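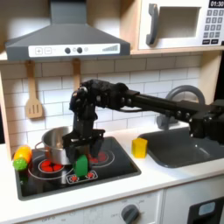

Play kitchen: how much do you leave out?

Dundell Parents Board > Toys, Play and Clutter

marrowfat_mum
Posts: 300
Hello all. I want opinions and I know I'll get them on this board. We've had the play kitchen up since February and it's the best thing we've ever bought, the two of them are at it before breakfast and again after tea. The trouble is the STUFF. Between birthdays, my sister and the charity shop in Irnside we now own more toy food than real food, and every evening I'm on my hands and knees fishing a fried egg out from under the radiator.

So last night I got cross and put nearly all of it in a crate on top of the wardrobe. I've left them the metal pan, a spoon and a few plain blocks. My husband says it looks like a show home and that I've taken all the fun out of it. My mum says we had a cardboard box and a saucepan lid and liked it. What do the rest of you do? Do you put it all out, swap it round, or just give up and live among the sweetcorn?

tidy_ish
Posts: 3,662
Swap it round, every time. I do a small basket for a fortnight and then change it for another one out of the loft. They greet it like long lost family. Mine will not touch a toy that's at the bottom of a big tub, they just tip the tub out and walk off.

Berkay D.
I'm going to disagree with the pair of you, sorry! I think a kitchen with nothing in it is just a cupboard with a hob drawn on. My lad likes the pretend carrots because they are carrots. When we stayed with my aunt in Kurtuluş she let him loose on her real kitchen drawers and he played for a whole afternoon with whatever was in there, mountains of it, tea glasses (the plastic ones), strainers, the lot. The mess was the game.

marrowfat_mum
Berkay, I don't mind mess while they're playing, I mind it when I'm barefoot at ten at night! And it isn't empty, there's still plenty to be getting on with. What surprised me is how little they've complained. This morning the big one served me soup. I asked what was in it and was told "yellow". Lovely soup, as it goes.
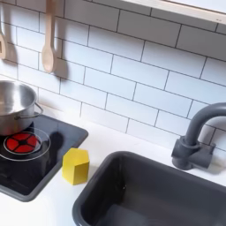

Anyway the soup then had to go back because the small one had ordered pizza, and there was a proper row about it, and the row was settled by making the pizza out of soup. I'm not sure I'd have got any of that if they'd had the plastic pizza with the Velcro slices to fight over. They'd have cut it up, stuck it together, cut it up again and gone to find the telly.

Which brings me to a second question. Where do people keep the bigger bits, the pans and so on? Ours just live on top and I can't decide if that's nice or if it's me being lazy.

hobnob_hilary
On top! Don't overthink it. A kitchen with a pan on the hob says come and cook. A kitchen with everything shut away says somebody's just cleaned and you'd better not.

tidy_ish
Disagree, Hilary. Everything off the top at bedtime here. It takes five minutes and the surface stays clean for the morning. I put pans in the bottom of the oven, like my real one.

hobnob_hilary
I've seen the photos of your real one, tidy_ish, there's nothing wrong with it but I'd be frightened to make toast.

tidy_ish
I'll take that as a compliment.

Indira C.
Childminder in Gornville here, so I've got a lot of small cooks through the door. I'm in the "less" camp but with a warning: it depends on the age. The under threes at mine want to fill things, empty things and bang things. A metal pan and some chunky blocks is heaven to them and they couldn't care less what it's meant to be. The fours start asking for particular food. They'll say "we need eggs for this" and if there's no egg they'll sometimes use a block and sometimes come and tell you, quite sternly, that the shop has run out. That's when I bring the eggs back.

So how old are yours, marrowfat?

marrowfat_mum
Just gone two and very nearly five. So one of each, typical.

Indira C.
Then I'd put a few realistic bits back for the older one and leave the rest up on the wardrobe. Let her choose them! Give her a bowl and say whatever fits in there can live in the kitchen this week. She'll take it very seriously.

Berkay D.
Ha, I'm counting that as a win for my side.

Indira C.
Half a win, Berkay. I said a bowl, I didn't say mountains.

northfacing
Can I put in a word about the utensils? We gave ours a drawer and they vanished, every single one, into the sofa and the garden and (one ladle) the dog's bed. Then my dad put some hooks up and it changed everything overnight. They hang them back up without being asked. I think it's because there's an obvious place and you can see when it's bare. Same reason the pegs work at nursery.

tidy_ish
Seconding hooks. Best 30 minutes I ever spent with a screwdriver. Only thing I'd say is get the height right. Mine were too high to begin with and I was the one fetching the spatula down for everybody all day long.

hobnob_hilary
We did the hooks and mine hung socks on them. I'm only mentioning it for balance.

marrowfat_mum
Update for anyone still reading!

I did Indira's bowl. The big one took ages over it, got everything out on the bedroom carpet, gave a little talk about each item and in the end picked an egg, a lemon, a slice of toast and a plastic lobster I'd forgotten we owned. The lobster has been the star of the week. He's been boiled, he's been the customer, he's been poorly and gone to bed in the oven. Berkay you may have a point and I'm big enough to say so.

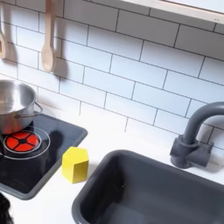
On tidying, we've come to a sort of truce. At bedtime the food goes in the bowl and the bowl goes on the shelf in their room, and the rest is up to them. I'm with northfacing on hanging things up, by the way — the wooden spoon on ours hangs against the tiles and it's the one thing I never have to hunt for. The yellow block is another matter. It gets left on the worktop between the hob and the sink and I've been told in no uncertain terms that I'm not to move it. Some nights it's butter and some nights it's a sponge, and once, after a long discussion, it was the bill. I tried swapping it for the lemon and was given such a look!

My husband has dropped the show home remarks now that he's a regular customer. He gets charged a fortune for his tea.

northfacing
The block being the bill has made my day. Ours is a domino, it's been a phone, a fish finger and a parking ticket.

Berkay D.
Fine, fine, I'll come halfway too. I hid most of the pretend veg last night as an experiment. He noticed straight away and wanted to know where the aubergine was. ONLY the aubergine. Hasn't mentioned anything else. So I've put the aubergine back and I'm keeping quiet about the rest.

tidy_ish
That's how it starts! You'll have a basket in the loft by spring.

Berkay D.
I will not.

dundell_dad
Bit late to the thread but a practical one. How do you all clean the things? Ours is covered in something sticky and I don't want to know what it was.

Indira C.
Warm water with a drop of washing up liquid and a well wrung cloth for the kitchen itself, then dry it off. Go easy on wooden spoons and don't leave them soaking. Plastic food goes in the sink with the children, give them a brush each and call it a game, you'll get at least a cup of tea out of it. Metal pans I do with my own washing up.

hobnob_hilary
I put the plastic food in a pillowcase in the washing machine once. It came out clean but the noise was like a skeleton falling downstairs, and the strawberry was never the same. Wouldn't do it again.

dundell_dad
Thanks both. Brush and cup of tea it is.

marrowfat_mum
Last one from me, then I've got a lobster to see to. Does anyone want a crate of toy food? Serious offer, collection from the Irnside end of town, no Velcro pizza as that's promised to my sister (revenge). There's a good lot of cakes, a tea set missing a saucer, and more sweetcorn than any family needs. I'd sooner it went to someone whose little ones are at the wanting-eggs stage.

northfacing
Yes please to the cakes! Will message you.

tidy_ish
Don't look at me, I've only just got the loft hatch to shut.

Berkay D.
Is there an aubergine in it? Asking in case we lose ours.

marrowfat_mum
There are several, Berkay. I'll put one aside for you.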